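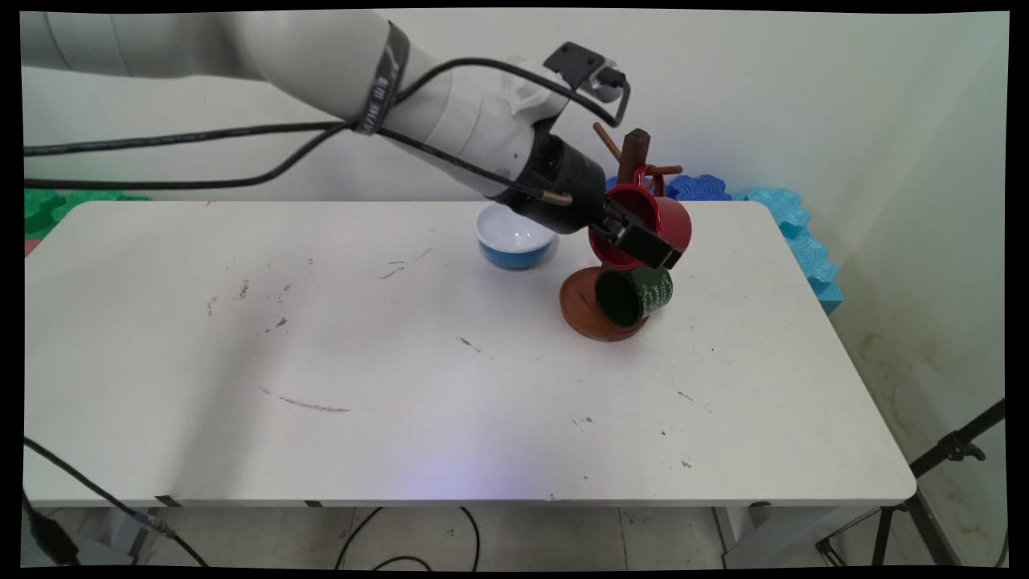
Section 3: Teaching a hanging task

This section covers setting up and teaching the Limness arm to hang mugs on a mug tree. Complete Section 2 (power, network and gripper check) first. Allow 18 minutes for a first run through.

Before you start

You will need the arm with the standard gripper fitted, a mug tree with a flat base, and at least one mug with an open handle. Other items can stay on the table provided the arm can reach the tree without touching them.

Caution: Keep hands and sleeves out of the reach of the arm whenever the status light is green. The arm can start moving without a sound.

3.1 Placing the tree

1. Stand the tree on the table with its pegs pointing towards the arm's side of the work area.
2. Press down on the cap and try to rock the base. If it rocks, turn it until it sits flat.
3. On the pendant, choose Tasks, then Hang, then New.
4. Enter 1 for the number of trees. The Kerr software handles one tree per task.

Note: If you move the tree later, even slightly, repeat step 3.2. The arm does not look for the tree again on its own.

3.2 Teaching the peg

1. Press and hold the Free button on the pendant. The arm goes slack enough to guide by hand.
2. Close the gripper on the body of a mug, with the handle on the side nearest the tree.
3. Guide the mug until the handle is just in front of the peg you want. Press Save Point.
4. Move the handle over the peg and lower it until the peg carries the weight. Press Save Point again.
5. Open the gripper and draw the arm straight back. Press Save Point a third time, then let go of Free.

Teach the lower pegs first. A mug on an upper peg tends to get in the way of the wrist when you come back for the lower ones.

Caution: Check that the cables along the arm have slack at every saved point. If a cable pulls tight, delete the point and come in from the other side.

3.3 Test run

1. Set the speed to Slow.
2. Put the mug back at its starting place and press Run.
3. Keep one hand near the stop button until the arm has finished and returned to rest.
4. If the handle misses the peg, open the second saved point and adjust it using the arrow keys. Do not re-teach the whole task for a small miss.

Error codes

1,065 - Grip lost. The mug slipped or was not there. Check the finger pads for dust and wipe with a dry cloth.
2,028 - Path blocked. The arm met something on the way to the peg. Clear the path, then press Resume.

If either code comes back after a restart, write down the saved point at which the arm stopped and contact Finlay Purves at the Pasedbridge service desk.

3.4 Saving the task

1. Choose Save As and give the task a name.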